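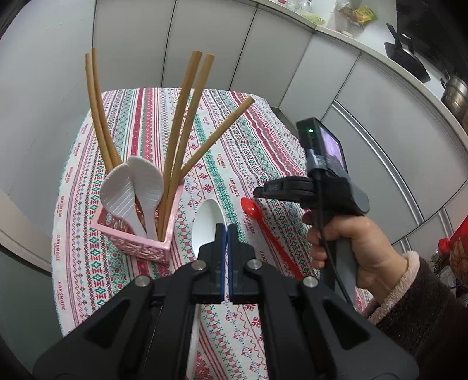
Two hand-held grippers over a kitchen table, with a utensil holder and two spoons. Photo: Wallico

Wallico Adds Tabletop Kitchen Tasks to Hand-Held Demonstration Program

November 2021

Wallico has extended its manipulation training program to small kitchen tasks demonstrated with hand-held grippers. The new task group, named Doltik, covers sorting utensils, placing them in containers, and clearing them from a table. Recording began in July, and the first 182 demonstrations have passed the company's internal checks.

The method uses no robot arm during recording. An operator holds a gripper by its handle and does the task directly. A camera mounted on the device records the jaws and the area in front of them. Software then recovers the path of the device from the video and converts it into a series of gripper positions, orientations, and jaw openings. A policy trained on that series can be run on an arm fitted with jaws of the same shape.

Earlier work at Wallico relied on remote control. Operators sat at a station and drove a fixed arm with a pair of hand controllers while watching a video feed. The company says remote control remains in use for tasks that involve high force or a heated surface. For light objects on a table, it found that operators working at the station tended to pause before each grasp, and those pauses were carried into the trained behavior. The arm would stop above an object for no useful purpose.

Doltik is built mainly around two-handed work. One gripper holds or steadies an item while the other moves a second item, or both pick up separate items at the same time. The two video streams are aligned in time after recording. A session is rejected if the alignment error exceeds a set limit or if either device loses track of its position for more than 4 video frames.

Spoons, rice paddles, and chopsticks were selected for the first round. Thin handles are difficult to grasp from a flat surface, and the part of a spoon that touches the table changes with the shape of the bowl. A spoon gripped near the bowl also behaves differently from one gripped at the end of the handle when it is turned upright. Operators are told to use whichever grasp they would normally choose and to make no correction for the camera. Failed grasps are kept in the recording if the operator recovers and finishes the task.

Patterned table coverings are permitted. In an earlier internal test, policies trained over a plain gray surface lost accuracy when moved to a printed cloth. The position tracking also gains from a surface with visible detail, as it follows fixed points from one frame to the next. Plain white tables produced the highest share of rejected sessions in the same test.

The grippers are supplied by Oravec. The jaws open and close through a mirrored linkage, and replaceable pads line the faces that meet. Oravec ships the pads in sets of 8. Wallico changes them on a fixed schedule, as a worn pad alters the friction at the jaw and therefore the amount of closing the operator applies. The pad change is logged with the session so that it can be compared with later grasp results.

Calibration is done at the start of each session. The operator opens and closes both grippers fully, then brings the two jaw tips together at a marked point. The first motion sets the range of jaw opening. The second sets the position of one device relative to the other. Sessions with no valid calibration are discarded without review.

Conversion to an arm is handled by Flitotard, a software package maintained by Wallico. It checks every recorded path against the reach and joint limits of the target arm and flags segments that the arm cannot follow. In the first Doltik batch, 112 demonstrations were cleared without changes. The others contained at least one flagged segment, most often a fast wrist rotation made while a utensil was being lowered into a container. Flitotard can slow such a segment, but it does not alter the path itself. Where slowing is not enough, the segment is removed and the remainder of the demonstration is retained.

Wallico has not published success rates for policies trained on the new data. Tests on a two-arm bench are under way, using utensils that do not appear in the recordings. The bench tests measure whether each item is grasped, whether it is released in the correct container, and whether any other item is displaced in the process.

The company plans to add stacking of bowls and transfer of dry goods between containers in the next round. Both will use the current grippers. A revised handle with a lower trigger force is being evaluated separately, after operators reported hand fatigue in longer sessions. Recordings made with the revised handle will be stored as a separate set until the jaw motion has been compared with that of the present design.

Flitotard will be updated before the next round to accept recordings from both handle types. Existing Doltik files will not need to be converted again.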